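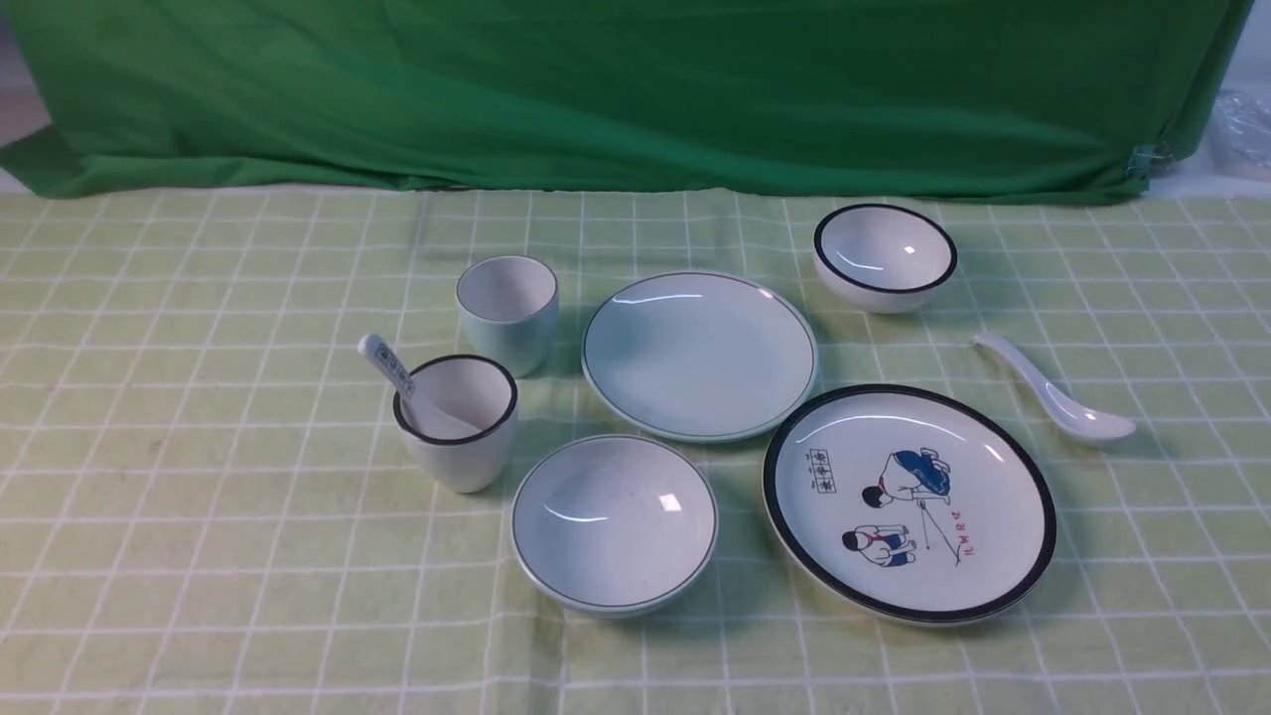
The Jinon two-person set: two cups, two plates, two bowls and two spoons, with one spoon standing in the larger cup.

Haltow Jinon Tableware Set for Two: Review
By Ainhoa Pastor

Price paid: $61
Bought from: Alexiou, online
Pieces: eight
Used for: one summer, most meals

I bought the Jinon set in June to replace a stack of heavy stoneware that had gotten chipped and was too much for our one short cabinet. There are two of us at home. I wanted small pieces in a light color that could take breakfast, soup, rice and the occasional dessert, and I didn't want to buy service for four and store half of it. The choice came down to this set and the Clallura set for two, which a friend owns and which I have used at her house many times.

What comes in the box

Two cups, two plates, two bowls and two spoons, all ceramic. Each piece was wrapped in paper and set in a molded cardboard tray. Nothing arrived broken. One plate had a bump of glaze on the underside that I could feel with a fingernail. It doesn't scratch the table, so I left it alone. The box also had a folded card with care instructions in very small print.

Haltow sells this as a mixed set, so the pieces are related but they don't all match. The two cups are the clearest case. One is plain and has no stripe at the rim. The other is slightly larger and has a dark band painted around the top. The colors run from white to a very pale blue-green, and you have to put two pieces next to each other to see the difference. If you want everything identical, look elsewhere. My husband thought we'd been sent the wrong cup and I had to show him the listing.

The cups

They are small. I measured the plain one at 127 ml filled to a point where I could still carry it across the kitchen. That suits tea, and it suits espresso with a little milk. It is no use for an American-size coffee, and neither cup has a handle. With very hot tea you wait a few minutes or you hold it by the rim. I've gotten used to it. My mother, who visited for a week in August, did not, and she drank out of a travel mug the whole time.

The plain cup narrows toward the base. It has not tipped over on us yet, though I wouldn't give it to a small child. Both pour cleanly if you use them for sauce or dressing, and that has turned into their second job here. Soy sauce wipes out easily. Black tea left overnight leaves a faint ring, and baking soda on a damp sponge takes it off.

The plates

Flat and round, one with a thin dark line along the edge, the larger one with a wide black band and cartoon-style drawings. The surface is very smooth and shows every overhead light in the room. Food slides on it more than it did on my old stoneware. A fried egg will travel if you tilt the plate on the way to the table.

They are flat enough that I would not put anything with much liquid on them. Toast, dumplings, sliced fruit, a piece of fish with greens, all fine. Pasta with a loose sauce goes in a bowl. As dinner plates they are on the small side, and anyone with a big appetite will be going back to the stove. We use them for dinner anyway.

Knife marks: a few gray lines after two months. Most rubbed off with a paste cleaner. One is still there on the plate I use for steak.

The bowls

The shallow bowl is the piece I reach for most. It holds a salad for one, yogurt and fruit, or rice with something on top, and it is easy to eat from with either a spoon or a fork. The thin rim line is the same style as the one on the plate, so the two look right together.

Soup is less of a success. A shallow bowl cools food quickly, and when it is full it's hard to carry without a thumb going in. I fill it two-thirds and go back for seconds. The Clallura bowls are deeper and better for soup. They also take up a lot more cabinet height, and that was the thing I was trying to fix.

The spoons

I was doubtful about ceramic spoons and I'm still a little doubtful. They are thick compared with metal. For broth, congee and porridge they're pleasant, since they don't get hot the way steel does. For anything you need to scrape or cut, use a regular spoon.

One handle has a small printed pattern in blue, with characters; the other spoon is plain white. It is the only real decoration in the set apart from the rims and the drawings on the larger plate. After a summer of washing, the blue on ours is as clear as it was on the first day, as far as I can tell. I was careful with them at first and then stopped being careful.

The spoons are short enough that they slide down into a deep pot, so don't leave one in the soup. Standing in the larger cup, one stays put with the handle leaning out over the rim, and I keep ours that way on the table during meals.
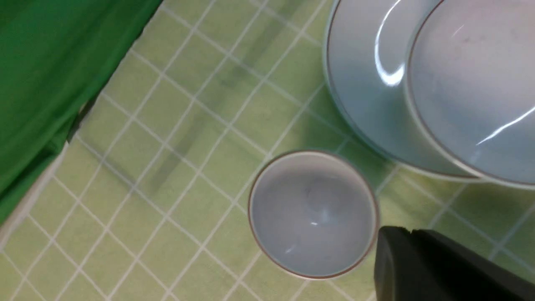

A small cup from directly above, with its brownish-red rim line, on the green checked tablecloth. Two larger dishes with the same kind of trim are behind it.

The rims

A lot of buyers ask about the rims on the Alexiou product page, so I'll spend a little time on them. The line is thin and dark. How dark depends on where you stand and what light is on. Across the table it looks close to black. Up close, looking down on it, it can look brownish red. I like it in both lights, but if you are trying to match black flatware or a black table runner you should know this before ordering.

On our pieces the line is complete all the way around, with small changes in width. I ran a wet finger along each one and felt no rough spots. I can't say how it will look in five years. After a summer, no flaking.

The glaze is not perfectly even either. One of our dishes has a few dark specks in it, very small, and I only noticed them while drying it. The listing says to expect some variation. I don't mind specks on a plate at this price. Someone buying a wedding present might.

Washing and heat

The care card says the set can go in the dishwasher on a normal cycle. I kept a tally on the fridge until it got to 30 loads and then quit counting. No chips, no cloudiness. The spoons are the only awkward part. In the flatware basket they knock against the forks, so I lay them flat on the top rack, one at each side.

Hand washing is quick. Egg yolk comes off with warm water if you get to it the same day. The plates are slippery with soap on them and I nearly lost one in the sink.

In the microwave, the bowls got warm at the edges after two minutes with leftover rice, but I could pick them up bare-handed. The plates got hotter than the food did. I haven't put anything from the set in the oven, and the card says not to.

Storage

Plates stack flat with no wobble. The bowls nest well. The cups don't nest with each other, at least not in a way I trust, so they sit side by side. The whole set fits on half of one shelf with the spoons lying in front. I put a paper towel between the plates for the first week and then forgot about it, and there are no marks from stacking.

On the table

We eat on a light green cloth with a thin white grid, and the pale glaze looks good on it. On our bare wood table the set looks a bit colder, more blue. I would not put it on a white cloth. The plain cup in particular needs some color behind it.

Returns and replacements

Alexiou gives you 30 days to return an unused set, and you pay the shipping. Haltow sells single plates and bowls as replacements. When I checked, the cups and spoons were available only as part of the full set. That is my main complaint. Cups and spoons are what people drop. I emailed Haltow on a Tuesday to ask whether that would change and got a polite answer two days later that didn't say yes or no.

Compared with the Clallura set

Clallura is heavier, deeper and plainer. Both of its cups are the same and they have handles. It's the better pick if you eat soup every night or drink a lot of coffee. It doesn't include spoons. Jinon is lighter in the hand, takes less room, and looks nicer to me when the table is laid. I'd still borrow my friend's Clallura bowls for ramen.

Good
Light, easy to stack, smooth rims
Shallow bowl works for most meals
Printed spoon handle has held up in the dishwasher

Not so good
Small cups with no handles
Slick plates
No single replacement cups or spoons
Pieces vary, and the photos on the store page don't show it well

Would I buy it again? Yes, for two people and a small cabinet. I have already ordered one extra bowl, and I'll update this when it arrives and I can see whether the color matches the first two.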